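Ordnung in einer Arbeitskabine: Kabel, Ablagen und freie Tischfläche
Projektbericht, vorgelegt von Nadiia Moroz und Stepan Karpenko
Betreuung: Heiðrún Brøndum

1 Ausgangslage

Gegenstand der Arbeit ist die Kabine Skilen, ein kastenförmiger Arbeitsplatz mit Profilrahmen, weißer Tischplatte und tapezierten Innenwänden. Die Platte dient zugleich als Arbeits- und als Abstellfläche. Bei der Begehung wurde festgestellt, dass Leitungen und Netzteile einen erheblichen Teil der Fläche belegen.

2 Vorgehen

Die Fläche wurde in drei Zonen eingeteilt: hinterer Rand, Mitte, vorderer Rand. Für jede Zone wurde notiert, welche Gegenstände dort liegen und ob sie zum Betrieb an dieser Stelle benötigt werden. Als Zielwert wurde ein freier Streifen von 400 mm Tiefe am vorderen Rand festgelegt. Die Leitungslängen wurden mit dem Bandmaß aufgenommen; die längste maß etwa 1000 mm mehr als der erforderliche Weg. Die Aufnahme der Daten übernahm Mahlet Wolde.

3 Befund

Ablagen an den Wänden halten die Platte von Kleinteilen und Verpackungen frei. Für Leitungen fehlt eine entsprechende Lösung. Überlängen werden in Schlaufen auf dem Tisch abgelegt, wodurch sich Wege kreuzen und die Reinigung der Platte erschwert wird.
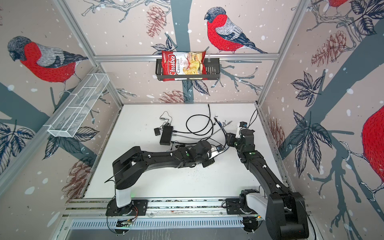
Drahtkorb an der Rückwand mit einer Tüte Cassava-Chips
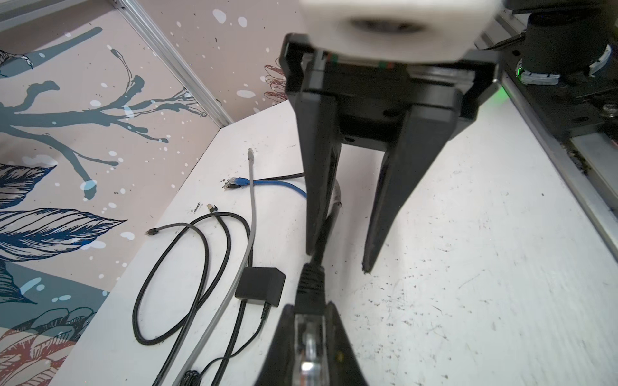 Leitungen auf der Tischplatte

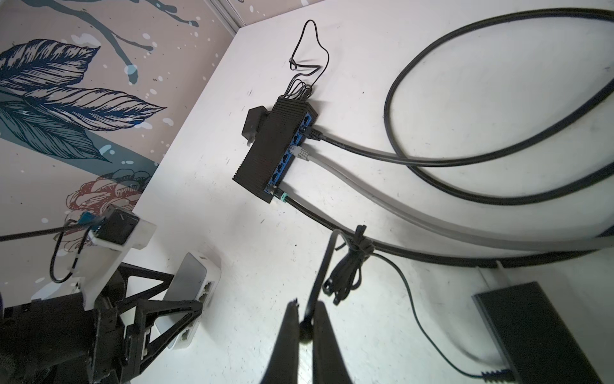 Netzwerk-Switch mit gesteckten Ethernet-Kabeln

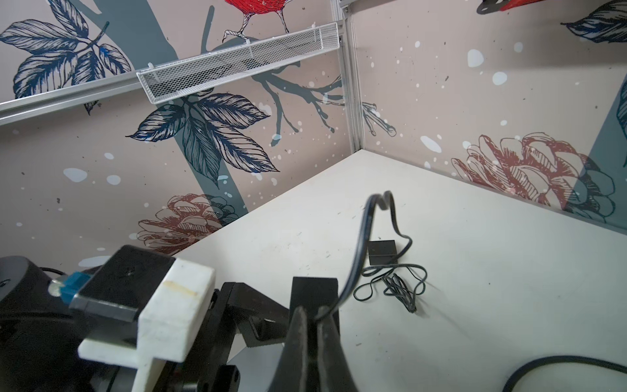
Dünne Leitung in losen Schlaufen

4 Maßnahmen

Vorgeschlagen wird ein Kabelkanal vom Typ Terno entlang des hinteren Plattenrandes, lichte Breite 100 mm. Netzteile werden im Kanal abgelegt, Überlängen mit Klettband gebündelt. Kabelbinder wurden verworfen, da sie bei jedem Umstecken ersetzt werden müssten. Der Kanal wird geklemmt und nicht verschraubt, die Platte bleibt unbeschädigt. Die Materialkosten betragen nach Angebot der Firma Kovalchuk 29 Euro.

Offen ist die Zugentlastung an den beweglichen Leitungen. Brodie Halliday prüft hierzu zwei Klemmenbauformen. Die Maße der Klemmen werden im Anhang nachgetragen.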